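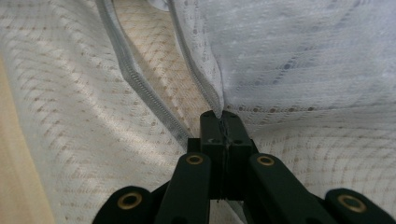

Irja Heinonen has run the finishing room at Purlow for nine years. The firm makes quilted covers, and closing the zips used to be shared among whoever was free. Since September part of that work has gone to two automatic cells supplied by Nokano.

"A cell does 458 covers on a normal shift," she says. "The target was 469. I don't lose sleep over the gap."

The hard part is the start of the zip, where the two sides come together. Quilted cloth puckers there, and a grip taken a few millimetres too far in picks up the fabric as well as the edge. Intan Tarigan, a former machinist, now spends her mornings recording grips by hand and marking the bad ones. The first set ran to 2,000.

"My wrists are better," Tarigan says. "My eyes are worse. I used to talk to people while I worked, and with this I can't."

Her grade went up one step. Dong-geon Kong, who stayed on manual closing, kept his grade and gets the covers the cells reject, up to 40 a shift. "They send me only the awkward ones," he says. "The piece rate was set when I had easy ones too."

Heinonen accepts the point. A revised rate is with the works office, and a third cell will wait until it is settled.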